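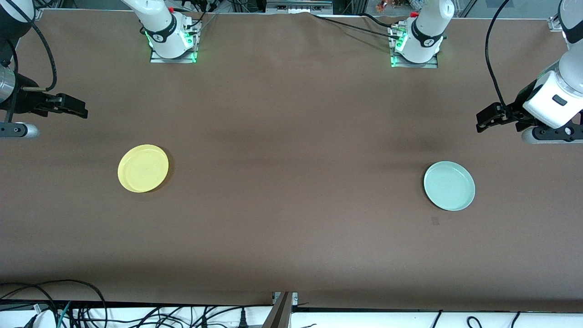 Two round plates on the brown table at Grenside. Words: Efren Talavera

Ariel Calimlim has views on plates. She has views on bowls as well, and on the people who put bowls in with plates, but I had asked for an hour and she wanted to spend it properly.

We met at Grenside one morning in March. Calimlim buys and looks after tableware for Dimaculangan, a hire business that will send you a full dinner service for a wedding and expects most of it back. At the last count it had 2,558 plates. She knows this because she did the counting, over two wet weeks, with a pencil behind each ear.

"People think it's a dull job," she says. "It is a dull job. I'm very fond of it."

She began at the bottom, washing up at Zosar, a restaurant that has since become a shop selling bathroom taps. She stayed there eight years and moved by slow stages from the sink to the cupboard. The owner let her choose the new side plates after the old ones had been chipped down to what she calls "a sort of gravel". She chose badly.

"They were square. I was young. You can't get a square plate into a round washing-up bowl without hitting something, and the thing you hit is the corner. I apologised to everyone in that kitchen, one at a time."

I ask whether she has bought a square plate since. She looks at me as though I had asked whether she had been back to prison.

Why brown is a good colour for a table

The first thing she does with any new plate is put it down on something brown and plain. White cloths, she says, flatter everything, and she doesn't want a plate flattered until she has paid for it.

"On brown you see the edge. You see whether the rim is the same all the way round or whether somebody got bored. If it's a pale glaze you see the colour it really is, because nothing underneath is trying to join in. And it should be matte. Put a shiny plate on a shiny table and you're looking at two lots of ceiling."

Then she leaves it alone. This part of the method takes 15 minutes and can't be hurried, and she does it with a cup of tea. I did it with her. For the first five minutes I looked at the plate, for the next five I thought about my car insurance, and after that I found I had begun to dislike the rim. She was delighted.

"There you are. You'd have bought a hundred of those."

Her great weakness is green. Dimaculangan's customers ask for white, and she gives them white, but she keeps trying to slip a pale green past them, the kind that paint firms name after bits of the sea. She says it is kind to almost any dinner. Peas are the exception. Peas on a green plate look as if they're hiding.

She likes a glaze with a faint shine to it, enough to catch the light along the rim, and she likes the very faint rings you sometimes find in the flat of a plate, one inside the next. She will tilt a plate back and forth for ages to find them. Her husband has asked her to stop doing this in restaurants, particularly when there is soup.

"I don't mind a plate that shows you rings," she says. "You eat your dinner and there's something underneath to look at. On some evenings it's the best part of the meal."

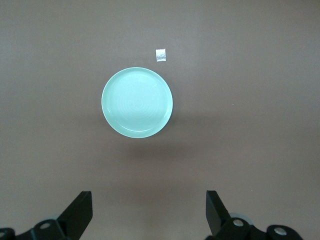 On leaving room

We moved on to laying a table, where I had hoped for rules. She has very few. A plate wants space round it, and anything small that has to go near it, a packet of this or that, should sit straight and a little way off.

"Never on the plate. Somebody will only have to pick it up again and then they've nowhere to put it. They hold it. I've seen a man hold a packet through two speeches."

She once laid a table for ten at a Vimov staff lunch with nothing on it but plates and forks, meaning to add the rest when she'd had a think. The guests arrived early and sat down. Several told her afterwards how smart it had looked. One asked for a glass.

"I've been leaving things off ever since," she says. "Flowers, mostly. You spend the whole meal leaning round them to talk to your aunt. Some people want that, I suppose -- it depends on the aunt."

What about stacking? Here she put down her tea. Hired plates come back in stacks made by tired people at midnight, and she can tell a good deal about the party from the order they arrive in. Big ones at the bottom mean a sober host. Big ones at the top mean dancing. A fork left between two plates will scratch both, and she charges for it, although she says most people pay up cheerfully once they have been shown the scratch and told about it at length.

Her own plates at home don't match. There's one left from the square set, which she uses for keys, and a brown one with a chip that she turns to the wall when her mother visits. I asked which she eats from.

"The nearest," she said, and wanted to know if I was finished with that cup.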